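A Morning Among the Arms: Our Visit to the Gedthorpe Open Day

Posted 30 January 2019 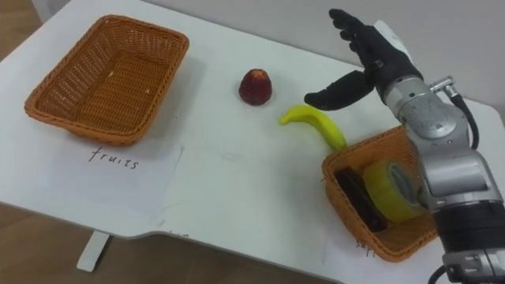

The sorting table at Gedthorpe, with the gloved hand over the banana and the "fruits" basket still empty.

I had been meaning to get to the Gedthorpe open day for years, and every year something got in the way - a cold, a grandchild's recital, and once a snowfall that closed the highway before we'd finished breakfast. This time the roads were bare and my sister was keen for an outing, so we filled a thermos, left the dog with the neighbours and drove over.

If you haven't been out that way, Gedthorpe is the long brick building behind the old feed mill, the one with the green doors. It used to be a shoe factory, and my sister remembers our aunt coming home from it with glue on her cuffs. Now it's divided up among workshops and small research groups, and once a year they all open their doors and let people like us wander through asking questions. Entry is free. Parking is not, so bring coins.

We started on the ground floor with a firm called Geken, who make grippers for the food packing trade. A very patient young man let us try to pull a paper cup out of one of their suction heads, and my sister won, though I believe he let her. They also had a conveyor running with wrapped buns on it, which was oddly soothing to watch, and I could have stayed there longer if a school group hadn't come in behind us.

Upstairs was what I had really come for. The Aguirre group has two rooms at the end of the corridor (keep going past the washrooms, the signs give up halfway), and they work on robot hands, the kind with fingers and a thumb. I had read a little piece about them in the local paper back in October and cut it out for the fridge door.

Our guide was Noemí Bautista, who has been with the group for four years and has the gift of explaining things without making you feel slow. She said that the part people expect to be hard, the big swinging movement of the arm, is mostly a solved problem. Picking up a piece of fruit and putting it in the proper place is where all the late nights go.

The table they had set up for this was a plain white one, and I was charmed by how homely it all looked. I suppose I had expected steel trays and flashing lights. The sorting was done with orange wicker baskets, very like the ones I keep my mending in, and the label was a sheet of ordinary paper with "fruits" written on it in marker and tucked under the edge of the basket. The other basket had a roll of yellow tape in it, leaning against a brown bar that looked for all the world like chocolate. Out in the middle were a banana and a little red fruit that set off quite a debate among the visitors. I said lychee, my sister said strawberry, and a gentleman in a cycling jacket took both sides in turn.

The hand itself wears a dark fabric glove. With its fingers spread it looked rather like somebody about to wave to a friend across the street, while the arm behind it is all silvery metal, bolts and black cable. I asked about the glove, and Noemí told me it gives them a better grip on smooth things and is much cheaper to replace than a finger. They had gone through 11 gloves since the fall, she said, and one of the students had been put in charge of ordering them.

She also told us they keep a tally of practice runs on the whiteboard. It stood at 2230 when we came in and the aim was to reach 2457 before the group packs up for a meeting with their partners in Altach. I asked why such a peculiar number, and she laughed and said it came out of somebody's spreadsheet and they had all grown attached to it.

What I liked best was how slowly everyone in that room went about things. Before a run they'd stop and talk over where each object should go, shift something a thumb's width, talk about it again, and only then step back. It reminded me of my late husband levelling a shelf. A small boy near the front asked whether the robot ever got to eat the banana, and he was given a perfectly serious answer about why it doesn't have a stomach.

There was coffee in the old canteen afterwards, and date squares at two dollars apiece, a bit dry but generous in size. The lift was working, though it's a slow one, and there are benches on both floors for anyone whose knees are like mine. I'd suggest going early, as the corridor upstairs was getting crowded by the time we left and the rooms at the end aren't big.

My sister wants to go again next year and bring her grandson, who is 11 and takes apart anything with a screw in it. I've told her she can sit beside him and I'll carry the thermos. If any of you are thinking of going, leave me a note in the comments and we might fill a second car!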